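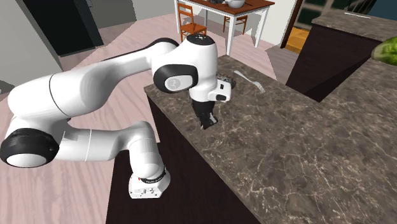 Figure 2. A Kelstead kitchen at the start of an episode, gripper pointed down over the marble counter.

3.1 Collecting demonstrations

Teaching by remote control asks a person to forget a lifetime of having wrists. Our operators drove the simulated arm with a handheld controller, in kitchens drawn from the Kelstead set, and each got 55 minutes of practice before anything was recorded. Most used the time to discover how hard it is to pick up flatware. A fork lying flat on the counter, as in Figure 2, offers two fingers very little to hold, and operators at both sites, Dramcombe and Trinport, came up with the same trick of nudging it first and grasping second. We kept the nudges. A policy trained on them will inherit our operators' bad manners along with their skill.

In all we logged 3,934 episodes and threw out 137, mostly for dropped objects and in a few cases for what the Goodall logging tool politely calls "operator idle." Failed grasps followed by a successful retry stayed in, and Section 4 reports results with and without them.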